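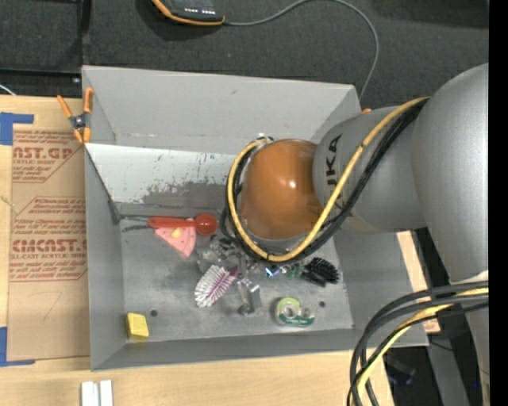

La cubeta gris sobre la mesa, con el cucharón rojo dentro.

6 de enero de 2022

Llevaba desde mayo diciendo que iba a ordenar los cajones de la cocina y he aprovechado que hoy es fiesta. Tengo tres cajones y un armario estrecho al lado del horno, y en los cuatro sitios había de todo: pilas, cinta adhesiva, cucharas de medir, tornillos en bolsitas, velas de cumpleaños gastadas. El método que he seguido me lo explicó Felicidad Lumanlan hace tiempo y consiste en vaciarlo todo en un recipiente grande, de lados altos, e ir sacando las cosas de una en una. Lo que sale va a su sitio o se va de casa. No se puede devolver nada al recipiente.

Yo siempre lo había hecho encima de la mesa, extendiéndolo todo, y acababa con la mesa ocupada dos días y cenando en el sofá. Con una cubeta es distinto. Se trabaja en poco espacio y lo pequeño no rueda hasta el suelo. De metal me gustan más que las de plástico, pesan y no se mueven cuando rebuscas. Si tiene agujeros en el fondo, conviene poner un paño debajo por las migas y los tornillos pequeños.

He empezado por el cajón de los cubiertos grandes. Ahí guardaba los cucharones, las espumaderas, dos pelapatatas que no pelan y un batidor con una varilla suelta. El batidor lo he tirado. Los pelapatatas también, y he apuntado en la lista de la compra uno nuevo. Mi problema con los utensilios de mango largo es que el cajón mide 30 centímetros por dentro y casi todos entran en diagonal, de manera que uno ocupa el sitio de tres. Los he pasado a un bote alto junto a los fogones. En el cajón han quedado las tijeras, el abrelatas y las cucharas de medir.

El segundo cajón era el malo. En mi casa lo llamamos el cajón de la luz porque al principio solo tenía bombillas y una linterna. De ahí han salido 64 cosas, contando cada bolsita como una. Las he contado porque Aino Peltonen me había apostado un café a que no llegaban a cincuenta. Me debe el café. Había tres rollos de cinta de embalar empezados, los tres con la punta perdida. He buscado la punta de los tres con la uña y les he doblado el extremo. Uno se queda en la cocina, los otros dos han ido a la caja de herramientas.

También había un manual de un hervidor Voltard que se rompió hace años, la garantía del mismo hervidor y un cable que no sé de qué es. El cable lo he guardado. Ya sé que no debería.

Para separar el tercer cajón compré unas bandejas Sutia, de las que se encajan unas con otras. Vienen en dos medidas y me equivoqué con la ancha, le sobra un dedo y el cajón no cierra. He puesto cuatro estrechas en fila y queda un hueco al fondo donde caben justas las velas y los mecheros. Las bandejas costaron 11 euros en total. Las anchas las voy a cambiar la semana que viene si encuentro el tique, que debería estar en el propio cajón y no estaba.

El armario estrecho me ha llevado menos de lo que pensaba. Dentro están los tápers, y con los tápers tengo una sola norma: el que no tiene tapa se va. Se han ido siete. Las tapas sin táper las he guardado un rato en la encimera por si aparecía la pareja y luego las he echado al contenedor amarillo.

En total he tardado una tarde, con una pausa para merendar roscón. Lo más pesado ha sido limpiar los cajones por dentro. El de los cubiertos tenía una mancha pegajosa en la esquina, creo que de miel, y ha habido que dejarla un buen rato con agua caliente y jabón. He forrado los tres con papel antideslizante que me quedaba de otra vez y que se corta bien con tijeras normales. Para el cajón grande hacen falta dos tiras.

Me falta el mueble del pasillo. Ahí están los abrigos, las bolsas de tela y una caja con adaptadores de enchufe. Lo haré otro fin de semana, con la misma lista y empezando por la mañana, que por la tarde se va la luz enseguida y en el pasillo no se ve nada.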